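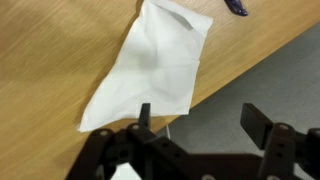 Table-clearing arms in the canteen, anyone else got them?
Forum: Catering and Front of House

trayreturn
Posted 10th November

We have had two of the Skeris arms on trial at the Holroyd site since the summer. They pick up used napkins, cups and cutlery from the tables and the staff wipe down after. Management now want them at Flestidora as well by December. Has anyone worked alongside them for longer than we have? I want to know what happens to the hours.

potwash_lil
We've had ours 7 months. Hours stayed the same on paper. What changed is the job. I used to do the whole room and chat to people while I went round. Now I follow the arm and deal with what it leaves, mostly napkins. Paper is hard for it, especially if it's half off the edge of the table.

kettle636
Disagree with lil on that. Ours picks up napkins fine if you leave it alone. The trouble is people grab them first because they can't stand waiting, then the log says it missed one.

potwash_lil
You have square tables and good light. We don't.

trayreturn
Who reads the log? We were told it was only for the engineers.

kettle636
Our supervisor gets it every Friday. Ask for that in writing before they go in at the second site.

Dunmore_rep
Second that. Also ask who is covered to move the arm when it stops. At our place 5 people were shown how and everyone else has to wait, so on lates you can lose a whole section of tables. The training took under an hour, so there's no excuse for not doing all of you.

sidestation
My back is a lot better since ours came in. I don't miss leaning over tables all shift and I wouldn't go back. I know that's not a popular view on here.

potwash_lil
Fair enough, mine is no different. I still do the bending, just for the awkward bits.

trayreturn
Thanks all. Meeting is next week. I'll ask about the log and the training, and whether the agency shifts are being cut. Does anyone know if the Kusari ones are any quieter?

kettle636
Not used them. Ours isn't loud, it's the trolley that rattles.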